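Notebook, thread and knot bench
June 2018

Carrying on from the last entry. Fabbri have sent the replacement reels of black braided thread and they feel stiffer off the spool than the old ones. Viola thinks it is the coating. I cut lengths from both and left them hanging overnight with a clip on the end, and the new one still had its curl in the morning, so I am keeping old and new in separate drawers until we know more. Old reel is in the drawer marked Calelia, new one is below it. Please don't mix the offcuts.

Knot pull tests. All tied by hand, by me or Lucrezia, over the plastic former, then slid off and put in the clamps. Square knot with two throws slipped on nearly every sample of the new thread. With three throws it held much better, though a few crept before breaking. Surgeon's knot with one extra throw on top broke at the thread each time, close to the knot, where you would expect it. The old thread did all this with one throw fewer. Target is 1,000 g before any slip and we are below that on the two-throw samples, so they can be dropped from the plan.

Sample 93 is no good. I wrote the wrong reel on the bag and only noticed when the tail length didn't match. Crossed out in the table, not removed.

Elisa asked whether tail length matters. I had been trimming by eye. From now on it is 5 mm on both tails, measured with the steel rule, and anything shorter goes in the bin. Looking back through the bags, a lot of the early slips had short tails, so part of what I put down to the thread may be my trimming. Annoying, but better to find it now than in the write-up.
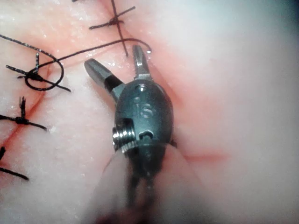
The other thing to sort out is how tight the first throw goes down. Lucrezia pulls harder than I do and her knots look smaller. Her samples also broke slightly lower on the new thread, possibly from the braid getting roughed up as it slides. We tried swapping: she tied mine, I tied hers, same reel. The difference followed the person. So each bag gets initials as well as the reel, and we split every batch evenly between us. Remedios suggested hanging a small weight on each end for the first throw to take our hands out of it. Worth a try once the former is fixed to the bench properly - at present it rocks if you lean on it.

Clamps: the Stolley pair leave teeth marks in the thread and we had several breaks at the jaw. Those don't count. I lined the faces with rubber sheet and the breaks moved back to the knot. The rubber wears through quickly, so check it before each run. Spare sheet is on the shelf over the sink.

Total in the table is now 143, including the crossed-out one. Sveva has the spreadsheet and is adding a column for tail length, blank for the old samples where I can't be sure.

To do
Weights for the first throw (Remedios)
Screw down the former
Ask Fabbri if the coating has changed
Soaked samples in saline, old thread first
Return the Dandik scale, it drifts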